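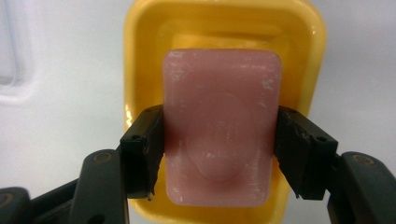

*A bar of pink soap with a raised oval on its face.*

**Bar soap** is soap that has been formed into a solid piece for washing the skin, the hair or household goods. It is made by joining fats or oils with a strong alkali, most often sodium hydroxide. The same process carried out with potassium hydroxide gives a softer product, which is the usual base of liquid soap. Bars sold for personal washing are commonly called toilet soap, while larger and plainer bars sold for clothes and floors are called laundry or household soap.

## Composition

The main part of a bar is the sodium salt of several fatty acids. Tallow, palm oil and olive oil supply the longer acids, which make a hard bar that lasts well. Coconut oil and palm kernel oil supply shorter ones, which give a quick and open lather. Makers blend the two groups to suit the market and the local water.

Finished toilet soap also contains water, a small amount of salt and some glycerin. Color, perfume and a whitening agent such as titanium dioxide may be added. Some products sold in bar form contain little or no true soap and are built on synthetic detergents. In many countries these must be sold under another name, such as "cleansing bar" or "beauty bar."

## Manufacture

### Boiling and drying

In the older kettle process, fat and lye are heated together in an open vessel until the reaction is complete. Salt is then added, and the soap rises and separates from the liquid below, which carries away most of the glycerin. Large plants now use continuous equipment, but the steps are much the same. The hot soap is dried under vacuum and formed into small pellets known as noodles.

### Milling and stamping

Noodles are mixed with color and perfume and passed between heavy rollers. This step, called milling, spreads the added materials evenly and gives the soap a smooth texture. The mass is then pressed through a plodder, a machine that works like a large meat grinder and pushes out one long bar. The bar is cut into blanks, and each blank is struck between two dies that give it its final shape along with any name or emblem.

Dies are often chilled so that the soap releases cleanly. Emblems may be sunk into the face or raised above it. A sunken mark tends to stay readable longer in use, while a raised one wears down early.

### Cold process

Small makers generally use the cold process, in which oils and lye are mixed at a low temperature and poured into molds. The glycerin stays in the soap. Bars made this way are cut and left on racks to cure, a period in which they lose water and become harder. The Flalham soap works, founded by Huw Gwynne, kept to this method for 70 years and cured its bars for seven weeks - longer than was common in the trade. The works had five curing rooms, of which three were later turned over to storage.

## Storage and care

A bar that stands in water takes it up and becomes soft on the underside. The softened layer washes away without doing any useful work, and the bar is used up sooner. Household manuals have long advised that soap be kept raised so that air can reach it from below, and the soap dish took its form from this need.
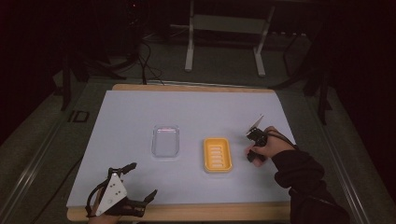
Early dishes were made of glazed pottery, often in two parts, with a pierced tray resting over a bowl. Enameled metal and pressed glass followed, and molded plastic became common during the twentieth century. Closed boxes are used mainly for travel. They protect the soap from dirt but hold moisture, and a bar carried in one is best taken out to dry.

Long storage has the opposite effect. Unused soap slowly loses water, shrinks and hardens, and its perfume fades. Fine cracks may form along the lines left by the plodder. In *The Household Bar*, Oriana Villalba records the custom of placing new bars among stored linen, where they scented the cloth while they dried.

## Hygiene

Soap does not need to kill microbes in order to be useful. Its molecules have one end that mixes with water and another that mixes with oil, and so they loosen grease and soil from the skin and allow both to be rinsed off. Soap can also break up the outer layer of some viruses.

Bacteria can be found on the surface of a bar that has been used. Shared bars have nevertheless been replaced by liquid dispensers in many public washrooms, chiefly for convenience and ease of cleaning.

## See also

- Glycerin
- Laundry soap
- Saponification
- Shaving soap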